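Vellerlow Rec Hockey Play-by-Play

Version 7, released 15 April 2021

What you get

Every scoresheet from the Vellerlow Men's and Women's Recreational League that could still be read, typed up as plain CSV. There are 647 games, two rinks (Grasum Arena and the Phuthong Centre), and more too-many-men penalties than any league should be willing to put its name to.

The files

games.csv has one row per game: date, rink, home team, visitors, final score, and whether it went to overtime.

goals.csv has one row per goal, with period, time, scorer's sweater number and up to two assists. Assists in this league are awarded generously. If a goal lists both a defenceman and the goalie at the other end, that is what the scorer wrote.

penalties.csv has one row per penalty. The infraction column keeps the original wording, so you will need to decide for yourself whether "being a goof" belongs with unsportsmanlike conduct. We left a second column, infraction_clean, where we took a guess.

goalies.csv gives shots against and saves. Please read the section on shots before you build anything on it.
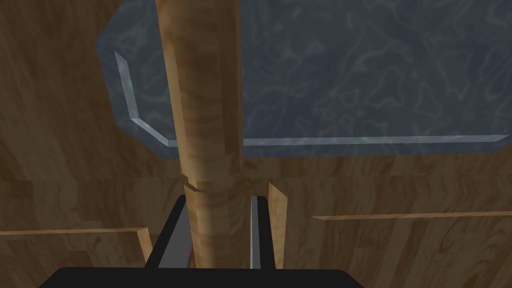
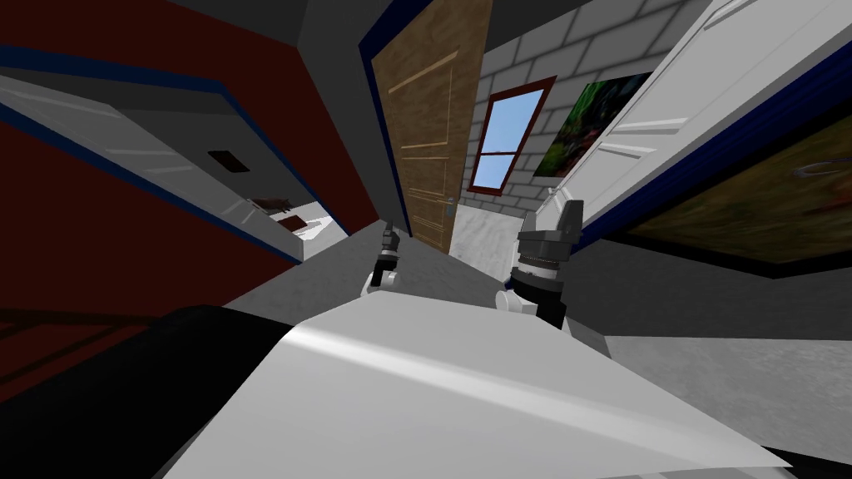
How it was put together

The paper sheets were scanned, run through Voduteck (a text reader that is very good with invoices and less good with pencil), and then corrected by hand. Coffee rings were read as zeroes for the whole first pass. Any game where the goals in goals.csv didn't add up to the final score was checked against the paper again. Where the paper didn't add up either, the final score wins and the column disputed is set to 1.

Shots

Shot counts at Grasum Arena were kept by whoever was sitting nearest the clicker. Some goalies there have faced fewer shots than they let in. These rows are left as they were, with shots_suspect set to 1. Phuthong counts are better, apart from the December tournament, when both teams' shots were put on one line. We split nothing. The line is copied into notes.

Times

All times are elapsed, counted up from the start of the period. The sheets used the clock, counting down, except when they didn't. Overtime is period 4. A shootout is period 5, and its goals have no time.

What's missing

No player names, only sweater numbers. Numbers change hands when somebody forgets theirs at home, so don't treat number 7 on a team as one person for a whole season.

No plus-minus. We tried. The sheets do not say who was on the ice, and the players' own recollections were all plus.

No playoffs before the Phuthong Centre opened. The binder is believed to be in a garage.

Good uses and bad ones

Fine for teaching, for practising joins, for settling arguments about home ice, and for simple models of scoring by period. Not fine for ranking players, picking teams for next season, or proving to your brother-in-law that he takes too many penalties. He does, but he wears a different number every week.

Known problems

Team names were changed mid-season more than once, usually when a sponsor backed out. See team_aliases.csv.

The file is under 3000 goals short of being interesting to a statistician. We're working on it at the usual pace.

Two games share the same ID. Fixing this broke the join in penalties.csv, so it was unfixed. Use game_id and date together.

Licence

Free to use, copy and change, as long as you credit the Vellerlow Rec Hockey Play-by-Play and say which version you used. Corrections are welcome through the issues page. Please attach a scan of the sheet. "I was there" has been tried and will be closed.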